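Scuffs on a tabletop, sand or leave?

arwelh
Moving out, landlord in Ballarat wants 80 bucks for scuffs on the dining table. Bicarb paste? Had a go with Histoner, did bugger all.

LleucuF
Bicarb's fine, damp cloth, go easy. Dont sand.

Segundo R
Disagree. Bicarb's gritty, dulls the finish and then you've got a pale patch as well. Pencil eraser first. Did my kitchen one in September, came up good.

LleucuF
Never dulled mine. 2 tables, years of it

arwelh
Eraser got one off. Rest are stubborn, might just pay teh 80.

Segundo R
Don't! Fair wear and tear. Ask for the ingoing report.

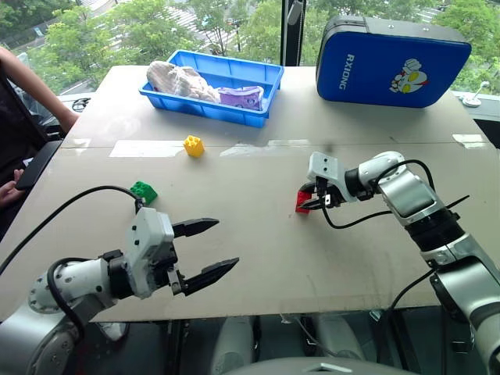

Posted by Gwion Lougher, January 2025

With Segundo on wear and tear. Beige top, few scuff marks, shine hides half of them anyway. I'd leave it. Mate sanded his, cost him 500.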